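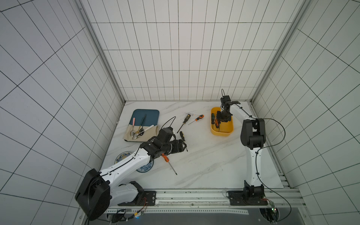
Adjoa Adjei
Curriculum Lead, Maltness Learning Workshops

Badge records move to Nolel this term

Wednesday, September 23, 2020

The transfer of badge records from the old spreadsheet to Nolel is complete. The database now holds 1482 badges earned by 446 learners at the Orkum and Sánchez sites. Records from before last April were entered by hand from paper cards and are more likely to contain errors. Mentors should check them first.

A badge record has four fields: learner ID, skill code, date of assessment, and initials of the assessing mentor. The old sheet also had a free-text comments column. Comments were not carried over. Mentors who want to keep them should export their own copy before the sheet is locked at the end of the month.

Skill codes have changed in one respect. Soldering and basic wiring were a single code (E2) and are now E2 and E3. Learners who held the old E2 have been given both. Textiles and print codes are unchanged.

Assessment format

The practical assessment stays at 90 minutes, including setup and cleanup. The learner chooses the project, and the mentor agrees to it in writing at least one session ahead. The portfolio talk that follows is now fixed at 15 minutes. It previously ran anywhere from five minutes to half an hour, and scores from the two sites were hard to compare.

The talk is scored on the same sheet as the practical. Mentors should ask what the learner changed during the build and why, and note the answer in a line or two. A failed build can still earn the badge if the learner can explain the fault and show a workable fix. Group projects are allowed, but each learner gives a separate talk.

Reassessment

A learner who does not pass may try again after two sessions. The second attempt goes to a different mentor. At Sánchez, where only two mentors are cleared for the electronics codes, Chih-ming Shih will schedule these and can bring in an assessor from Orkum when needed.

Corrections to existing records go to Chih-ming with the learner ID and skill code in the subject line. Please do not edit entries directly, even if your login allows it. The permissions are still being set.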